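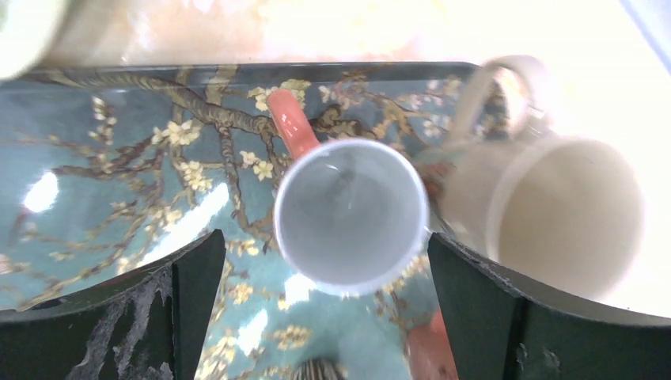 About us

Pliltstead sells trays, mugs and the small tableware that ends up living on the kitchen counter. We are a shop first and a website second, and we have been suspicious of the housewares business for as long as we have been in it.

Most of what gets said about trays is nonsense. A tray will not change your mornings. It carries things from one place to another, and when it isn't doing that it gives the mugs somewhere to sit. If it does both jobs and you don't mind looking at it, you have a good tray. We have read a lot of catalogs claiming more than that, and we used to believe some of them.

How we got here

The shop began as the back half of a kitchen supply store in the Gamage building. The front half sold gadgets. We watched people buy a avocado slicer in July and bring it back before school started, while the same plain mugs sold week after week with no help from anyone. When the front half closed we kept the lease, cleared the gadgets and put in shelves. There are 7 of them along the long wall, and when they are full we stop ordering.

We tried being bigger once. For two years we ran a second shop in Siltalitz, on the theory that people there wanted the same things people here wanted. They may well have, but they bought them somewhere else. We closed it and brought the stock home, and some of those side plates are still on the bottom shelf at a price we are not proud of.

What we sell

Printed trays are what most people come in for. Blossom patterns outsell everything else by a long way, especially pale flowers on brown branches over a blue or blue-green ground. We doubted them at first. Floral prints come and go, and we had been stuck with a poppy design before. But blossom branches keep selling, and they do look good with a mug or two on top, so we gave in.

A word on glossy finishes, as the sales reps never offer one. Gloss shows the pattern well and it also shows every lamp in the room. If your table sits under a bright light or beside a window, part of the design will disappear into glare. Some customers like the shine. If you don't, ask to see something matte, and carry it over to the window before you pay.

We sell mugs singly. Matching sets of six look fine in the box, and then one breaks and you own a set of five. We would sooner you bought a white one and a cream one and perhaps something with a colored handle. Coral red is popular at the moment. We make no promises about next year.

Please pick them up. A handle that looks generous may take only two fingers, and you won't find that out from a website, ours included.

What we don't believe

"Dishwasher safe" on a printed tray. We have seen what happens to corners. The label may be perfectly true in the maker's test, but we tell people to wash trays by hand and dry them standing up.

"Artisan." We stock Dandex mugs, which come out of a factory, and we say so on the shelf card. They are decent mugs. The glaze is even and the bases sit flat.

"Limited edition." Limited to what? We ask every time, and three suppliers have stopped calling us.

Testing

Everything new goes into our own break room for a month before it reaches the shelves. We load the trays with full mugs, carry them up the back stairs, leave coffee in the bottom of things and generally treat the stock the way it gets treated in a house. This proves less than we would like. A month is short, and there are only three of us drinking the coffee. It has still kept some bad handles out of the shop.

Returns

Bring it back if it chips in the first month of normal use. We will ask what normal use was, and we will probably take your word for it. Trays can be exchanged if they have not been through a dishwasher. We can tell.

The shop is open from 10 in the morning until 5. The counter phone is the best way to reach us, and if it rings out we are on the stairs with a tray.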